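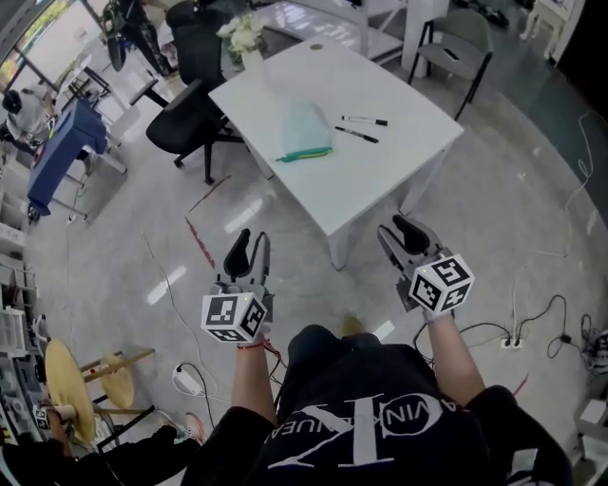
Home | Games A–Z | Rinks | Gear | Glossary | Contact

Cloltiseo

Cloltiseo is a relay game played on roller skates, mostly on quads, by two teams of five. I learned it at the old Bronosard rink and I've been boring people with it ever since, so I'm very happy to be the one writing this entry!

Origins

The game was put together by Živko Shehu, who ran the late session at Bronosard and was sick of watching everybody go round in the same direction for two hours. He borrowed bits from speed relays and bits from a schoolyard tag game he'd played as a kid. The name is his too. I asked him once what it meant and he told me it sounded good over the loudspeaker, and I never got any further than that.

Play

A heat runs 400 metres, split between the five skaters however the team likes (my old team gave our quickest skater nearly half of it, and we paid for it on the bends). You hand over by touch, hip or shoulder, inside a painted box called the kitchen. Miss the box and you skate back to it — backwards, if you're playing Bronosard rules.

The part that makes it Cloltiseo is the turn call. Once per heat each captain can yell "Grgić!" and both teams have to reverse direction on the spot. Grgić was the brand of toe stop everyone wore at the time, and since you needed a good one to survive the call, the word stuck. A well-timed Grgić on a tight corner is a beautiful thing to watch and a rotten thing to be in the middle of.

Scoring

First team home takes 20 points. You lose points for a dropped handover or for cutting inside the corner cones, and the first team to 50 wins the match. Scores go up on whatever flat surface is handy and get argued over afterward.

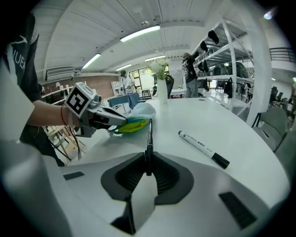

White dry-erase marker with a black cap, on a white table.

Gear

Any quads will do, but I'd go with a slightly harder wheel than you'd pick for dancing, so you can slide into the reversal without your ankles complaining. Knee pads, wrist guards and a helmet are standard. Inline skaters are allowed in and they're usually ahead on the straights, then the turn call comes and we catch them up again.

Variants

Clania rules, named after the outdoor rink where they started, drop the kitchen box and let you hand over anywhere on the back straight. It's faster and a lot messier. Clania players also allow two turn calls per heat, which I think is one too many, though I've only played it in July when the surface was a bit soft and my judgement may have been coloured by the heat.

See also: Quad skates, Relay skating, Toe stop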